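Speaker notes, body fat talk, Tremley session
December 7, 2020
Speaker: Laine Lill. Slides and timing: Jyoti Yadav.

Start talking on slide 4.

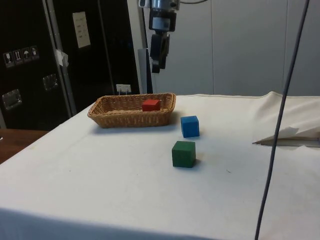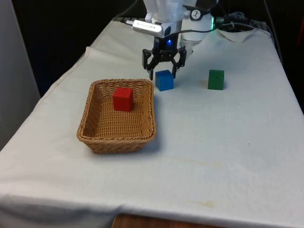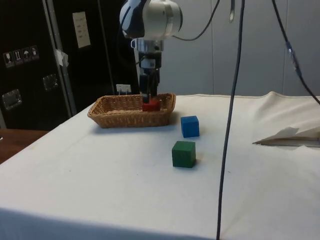

**Can a living person have 0% body fat?**

A living person can't reach it. Fat is part of cell membranes, bone marrow, nerve tissue and the padding around organs. The usual textbook figures for essential fat are 3 to 5 percent in men and 10 to 13 percent in women. A claim of zero is either a device error or a headline.

## Slide 4: Terms

- Essential fat: needed for normal function. Not available for a diet to remove.
- Storage fat: under the skin and around the organs. This is what changes.
- Lean mass: everything else, water included. Do not say "muscle" when the slide says "lean mass." Last time I did, and half the questions were about it.

Body fat percentage is fat mass divided by total mass. It moves when either number moves. A competitor who drops water before a show has a smaller total, so the percentage can go up slightly while the athlete looks leaner. Pause here. Somebody will want it repeated.

## Slide 5: How it is measured

Take the methods in this order.

1. Skinfold calipers. Cheap, depends heavily on the tester. The equations were built on particular groups and drift at the lean end.
2. Bioelectrical impedance. Bathroom scales and handheld units. Sensitive to hydration, a recent meal, recent training.
3. Underwater weighing and air displacement. Measure body density, then convert it. The conversion assumes a fixed density for lean tissue.
4. DXA. Low-dose X-ray. Good regional detail, still an estimate. Different machines give different answers for the same person.

Point to make: none of these measures fat directly in a living subject. Each measures something else and applies a model. Very lean people sit at the edge of the data the models came from. Some impedance units have a floor and print the floor value.

## Slide 6: The Sivgate gym readings

Background if asked: we ran one lifter through three devices at Sivgate in October, same morning, no food. Koppel handheld, calipers, then DXA at the Vindarmont clinic. The handheld gave the lowest reading and DXA the highest. One person, one morning. It shows disagreement between methods and can't be used to rank them. Say so before moving on.

Do not read out the individual values. The lifter agreed to the order being shown and nothing more.

## Slide 7: Energy availability

Definition: food energy eaten, minus energy spent in training, divided by fat-free mass.

Worked case, on the slide:

- Intake 1260 + 700 = 1960 kcal
- Training cost 700 kcal
- Left for everything else: 1260 kcal
- Fat-free mass 50 kg
- Result: 25.2 kcal per kg per day

The threshold commonly quoted for women is 30. Below that, for long enough, hormone output tends to fall. The number is a working cutoff from lab studies and people vary on both sides of it. Adding 200 kcal to the day moves this case to 29.2, still under. Let them do the division.

Contrast case, verbal only: a larger athlete eating 3000 kcal can still be low if the training load is high enough. Total intake alone tells you little.

## Slide 8: What goes wrong when it stays low

- Periods become irregular or stop. Common in contest prep, and a reason to see a doctor.
- Testosterone falls in men. Sleep and mood often go with it.
- Bone density. Slow to lose, slower to get back, sometimes not fully.
- Cold intolerance, slow healing, more stress fractures.
- Strength drops late in prep even when training is unchanged.

Skip the heart rate chart if we are behind. Jyoti has it as a backup after slide 11.

## Slide 9: Stage condition is temporary

Contest leanness is held for days. Photos from that window get reused for a year. Most competitors regain fat over the following months, and that is the expected course. Rapid rebound eating in the first weeks is the part coaches should plan for. Mention tracking periods, sleep and morning mood, which cost nothing to record.

## Slide 10: Reading a claim

Ask what device was used, when in the day, and whether the same device was used for the earlier number. A change between two different devices means nothing. A change of one point on the same device is within normal error for most of them.

Likely questions:

- "What should my number be?" No target given from the stage. Refer to the clinic handout.
- "Are visible abs unhealthy?" Depends on the person. Fat distribution is partly inherited.
- "Which scale should I buy?" No product advice.

Slide 11 is references. Leave it up during questions and hand the microphone to Jyoti.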